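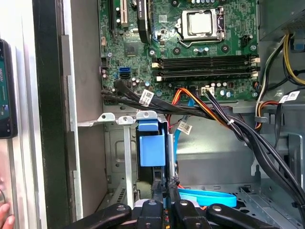 About us

Bendis is a repair and reuse shop with a classroom on the back of it. We fix computers, mostly desktops, and we teach people to fix their own. Been going a good while now. Small team, long bench, kettle always on.

If you only want opening hours, they're at the bottom.

How it started

Anatole Pichon had a stall selling second-hand cables and mains leads. People kept bringing him the computer as well as asking for the lead. He said yes too often, ran out of stall, and took on the lease of the old Romasport unit when the sports shop moved out. The changing cubicles are still there — we keep monitors in them. The sign over the back door still says Football Boots and Shinpads. Please don't ask us for shinpads.

The first winter was one bench, one heater and a card machine that only worked by the window. We charged too little. Some jobs we forgot to charge for at all. Anatole's sister-in-law did the books in the end and put a price list on the wall, and that price list (with changes) is the one we use today.

What we do

Repairs. Desktops, all-in-ones, the odd laptop if it opens without a fight. No phones, no tablets, no printers. Really no printers.

Upgrades. More memory, a bigger drive, a new power supply. We will tell you if it isn't worth doing. Quite often it isn't.

Data. Getting photos and letters off a machine that won't start. We quote after we've had a look, not before. If we can't get anything back you pay the look-over fee and that's all.

Reuse. Donated machines are wiped, tested and sold on cheap or passed to families through local schools. Last count we had put 2,129 of them back out the door. We write each one in the red book by the till, name of the model and where it went, so that is a real number and not a guess.

Classes. See further down.

What we don't do

We don't sell new computers. We don't do contracts for big offices, we tried it once and it ate a whole summer. We don't call at houses unless you're on the list for home visits, which is for people who can't easily get out. We don't keep your password on a sticky note and we'd rather you didn't either.

Where old machines come from

All over. House clearances, small firms moving premises, somebody's loft. Bruvier, the removals people two doors along, drop off whatever gets left behind in offices. Essien, the accountants, send us their whole lot every time they change over, which keeps the schools side going nearly on its own. Thank you both.

We take any desktop under ten years old, working or not. Bring the power lead if you have it. Take out discs, memory sticks and anything private — though we wipe every drive before it's sold, and any drive that won't wipe gets drilled. You can watch it being drilled. People like to.

Older than ten years, ring first. Sometimes we want the case or the fans. Big old glass monitors we can't take, sorry, the council tip does those.

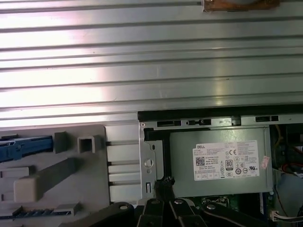 Back unit, December

A few lines on how the year has gone, as we promised to put somthing here every winter.

Busy. The roof over the store room is fixed and the buckets have been retired. We got proper shelving, second-hand of course. Rent went up. Prices went up by less than the rent did. The look-over fee is now 20 pounds and comes off the bill if you go ahead with the repair.

The waiting list got silly in autumn, up to a month at one point, and we're sorry to anyone caught in that. Back down to a week or so. Two new people on the bench helped, both of them came through the evening class.

We also said we'd get the step at the front door sorted. There is now a ramp. It is a bit steep. Ring the bell and one of us will come out and give you a hand with the door.

Classes

Evening class is six weeks, one evening a week, starts from nothing. What the parts are, how they come out, how they go back. You work on one of our machines first and your own later on if you want. Bring reading glasses if you use them, the print on the boards is tiny. Tools provided.

Saturday-type drop in for kids has stopped for now. Same for the soldering course, we lost the room. Both may be back.

Cost is on a sliding scale and it's free if you're out of work. No forms to prove it, just say so.
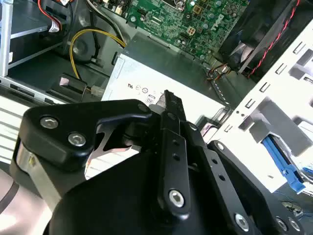 Most people who do the class never go near a computer job and that's fine. They want to stop paying for things they could do at the kitchen table, or they've got a grandchild who wants to build one. A few do go on to it for a living. We've had some 30 people move on to paid work or college after the six weeks, and we hear from most of them at Christmas.

How we're paid for

Repairs cover wages and most of the rent. Sales of reused machines cover parts. Classes lose money and always have, and a yearly grant of 4,000 pounds fills most of that hole. We're not a charity, we get asked alot. Any surplus goes back into tools and the heating.

Getting here

Back of the parade, through the arch, blue door. Parking is two spaces and Bruvier's van is generally in one of them. Bus stops right outside the bakery.

Open ten till five, closed for lunch at one, back by two. Drop-offs before four please, so we have time to book it in properly. If the shutter's half down we're still in, knock.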